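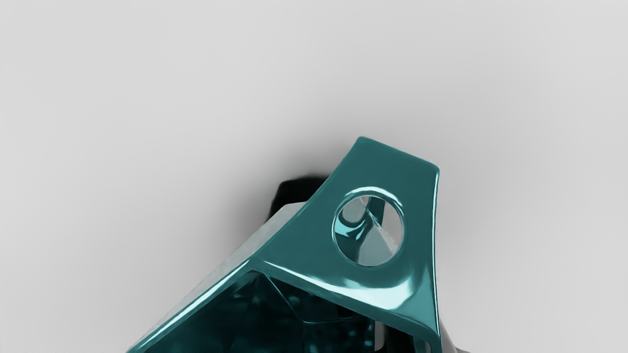

Qu'est-ce que la fatigue décisionnelle ?

On désigne sous ce nom la baisse supposée de la qualité des choix chez une personne qui vient d'en faire beaucoup d'autres. La notion, très répandue dans les manuels de gestion, repose sur des preuves moins solides que sa popularité ne le laisse croire.

Origine de la notion

L'idée dérive d'une hypothèse plus ancienne, selon laquelle la volonté serait une réserve qui s'épuise à l'usage. Les premiers travaux portaient sur de petits groupes d'étudiants, et plusieurs tentatives de reproduction à grande échelle ont donné des effets faibles ou nuls.

L'étude Kabbaj

L'enquête dite Kabbaj, menée par Siham Zaki et Reda Saber, est souvent citée à l'appui de la thèse. Elle porte sur 1256 dossiers de crédit traités par 61 agents et relève davantage de refus en fin de matinée. Lena Marciniak a objecté que les dossiers n'étaient pas distribués au hasard – les demandes incomplètes, plus souvent rejetées, passaient après 11 heures. Les auteurs ont maintenu leurs conclusions sans publier l'ordre de passage.

Usages commerciaux

Le cabinet Dermont vend depuis plusieurs années des formations fondées sur la notion, dont un module de 55 minutes consacré au « budget de décisions ». Aucune évaluation indépendante n'en est connue. Karim El Ouafi y voit surtout un vocabulaire commode pour parler de surcharge de travail – phénomène mieux documenté, et plus coûteux à corriger pour un employeur.

Voir aussi : charge mentale, biais de sélection, paradoxe du choix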